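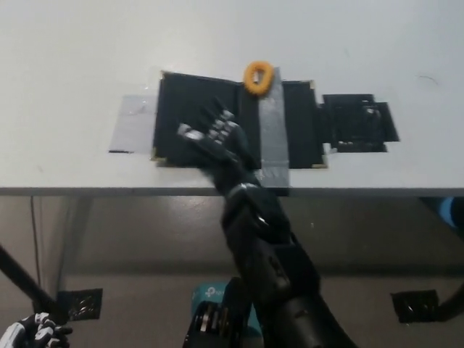

Workshop > Adhesives & Tapes > Cloth Tape > Nisby 46

Nisby 46 Cloth Tape, silver-gray

Every cloth tape on the market is described as the strongest one its maker has ever sold. We stock four of them and we don't believe any of the labels, so what follows is what we think of the Nisby after using it in our own packing room and selling it long enough to see what comes back.

Item number: 2366
Width: 46 mm
Roll length: 25 yards
Backing: polyethylene over cotton cloth
Adhesive: natural rubber
Color: silver-gray only

What it's good for

Holding things down on smooth, clean, dry surfaces for a while. Painted metal, sealed floors, laminate, most hard plastics. It grabs on contact and you get one chance to place it, maybe two if you're quick. It tears straight across by hand, which can't be said for the Catau, a tape that costs more and tears like a bedsheet.

It also bridges a seam well. If you need a mat to stay put on a bench, run one long strip and carry it over the front edge by a couple of inches. Tape that ends on the flat is the tape that gets caught by a sleeve. Corners can be done with something lighter. Plain masking tape is fine there and costs a quarter as much.

What it's not good for

Ducts. The name has misled people for decades. Heat dries out a rubber adhesive and the cloth lets go, usually behind a wall. Buy foil tape.

Anything outdoors past a season. The maker says "weather resistant," and we asked what was meant by that. The answer came back as a brochure. Our own strip, left on a south-facing gate in April, had gone chalky by fall and took the paint with it when we pulled it.

Raw wood, brick, dusty concrete, silicone and anything oily. No tape in this price range sticks to those, including the ones that show it on the wrapper.

About the "no residue" claim

Take this one with a grain of salt. Pulled up inside a week, at room temperature, it comes away clean from hard surfaces. Left for a month it leaves a gray line that needs mineral spirits and some patience. If you care about the surface underneath, put down Kpodo clear film tape first, or use the Kpodo alone and accept that it won't hold as hard. Test a corner either way - we don't replace tabletops.

About the "200 uses" leaflet

Packed in with each case is a leaflet listing 200 uses. Theophilus Quartey, who buys our tapes, read the whole thing and crossed out wart removal, car bumpers and roof repair before giving up on page two. We take the leaflet out of single-roll orders. If you want one, ask.

Buying

Sold by the roll or in a case of 6. The case works out cheaper per roll, but rubber adhesive ages on the shelf, and a case that sits in a hot garage will be half useless before you get to the end of it. Unless you go through a roll every month or two, buy singles.

Unopened rolls can come back to Hollimmont for a refund. Opened rolls can come back if the adhesive has transferred to the back of the layer below, a fault we do see now and then. Tell us the batch code inside the core.

Store flat, indoors, in the wrapper.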